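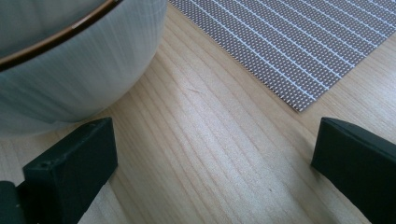

Tuulikki Aaltonen wrote back on my first draft that I should put the finger check before the teaching steps, and that her Ki gripper spent a whole evening pinching at thin air until she swapped the order. So that's how this section goes now!

Section 3: Setting the open width and teaching a bowl pickup

You'll want the Ki powered up, the Cikotier board plugged in, and a bowl and a placemat on the table (mine's a pale wood one, and I like to leave some bare wood between the two).

1. Open the fingers all the way with the OPEN key. Wait for the beep.

2. Look at the two tips from above. If one sits farther forward, loosen its screw, slide it back and snug it up again.

3. Type WIDTH 90 and press Enter. I've tried wider, and the left finger just buzzes against its stop.

4. Bring the tips down near the bowl without touching it. Go slow – the last bit always feels closer than it is.

5. Press MARK, then move over to the placemat and press MARK again.

6. Type SAVE 3. That's the bowl slot on my build, but any free slot works.

Note: if the board shows error 411, the second mark didn't take. Redo step 5 and hold the key a little longer.

Caution: keep your own fingers out of the gap whenever the board is live. Pull the plug before you touch any screws, including the ones in step 2 – then power up and start again from step 1.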